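Home | Lists | Archive | Search | Log in

This site uses cookies to keep you signed in. Accept | Settings

[zeter-users] Re: wrist view while teleoperating in sim
Posted by Aileen Cabrera, October, 4:40 pm

Zineb Abdelaziz wrote:
> I'm recording peg insertion demos in the Womley simulator with the
> hand controller. I have 343 so far and threw out 93 of them. In most of
> the bad ones I closed the gripper too early. Do you drive from the
> wrist view or the outside view? And do you start each episode with
> the fingers open?

Hi Zineb,

I use both. Outside view for the approach, wrist view for the last bit before the grasp. Switching takes some practice – map it to a button you can reach without letting go of the trigger.

Yes, I start open every time. My last set on the Pesonen task had 368 demos, and 13 of those began with the fingers half closed by mistake. I cut them before training. Check the first step of each episode with a script, it's a short job.

For early closing, try lowering the trigger gain in the Zeter config. The default is too sharp for me. I also hold still for a moment before I squeeze, so the grasp is easier to find in the log later.

My wrist view with the gripper open:

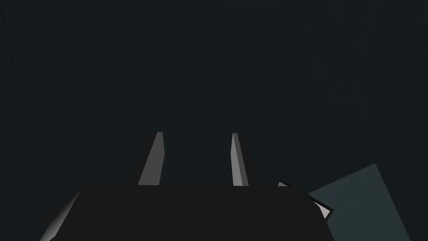 Wrist view in sim, fingers open, nothing between them.

If your background is as dark as mine, add a light before you record more. I left it too long and had to render the set again.

Can you send one of the rejected episodes? I'd like to see the trigger values next to the finger positions.

Aileen

Previous message | Next message | Thread index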